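Section 4 – Missed grips and cable snags (bottle pick)

Applies to the Rurnus arm on the pine table, bottle task only. Rewritten in October after the Swati cell had 3 missed grips in one morning and then a cable snag. Wajid Kiani has the older version, don't use it.

CAUTION: Hands stay off the table until the arm has been stopped. A green light on the base does not mean safe to reach in.

4.1 If the gripper misses or comes down on the cap

1. Press the red button on the yellow box. Don't wait for the program to time out.
2. Write down the error code before clearing anything. Code 24 = contact on the way down. Code 25 = fingers closed on nothing.
3. Leave the bottle were it stands. Triin needs the position for the log.
4. Look at the height of the gripper against the bottle. Over the cap, or down beside the body? Different faults, see 4.3.

Gripper over the cap of the dish soap, then gripper down beside the tall bottle: 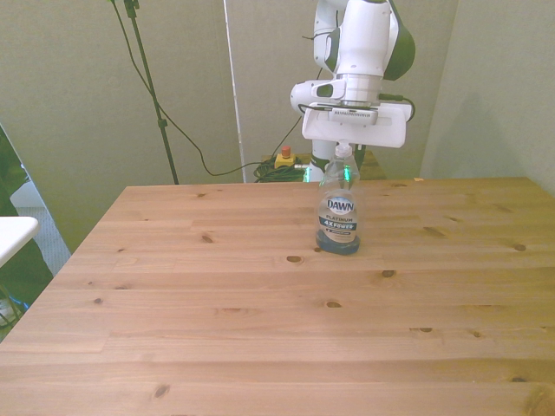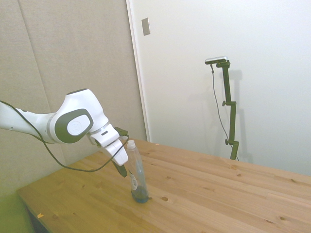 4.2 Cable check

1. Arm stopped. Follow the black cable by the gripper from one end to the other.
2. Any loop hanging low enough to catch a bottle neck – tie it back before restarting.
3. Check the plug is pushed in all the way. Half seated plug gives code 25 too, cost us most of an afternoon.
4. Move the wrist by hand through its full turn. Cable pulls tight anywhere = too short, call Kamran Hashmi.

NOTE: Nearly empty bottles tip easy. Light touch does it. Lower the closing speed to 25 in the Clindov menu first.

4.3 Restart

1. Code 24: redo the height teach for that bottle. Each bottle has it's own entry, don't copy one to another.
2. Code 25: redo the side offset, then run once with no bottle.
3. Release the button, stand back, run at slow speed. Allow around 4 minutes.
4. Second miss on the same bottle – stop there. Log it and leave it for Hina Mohmand.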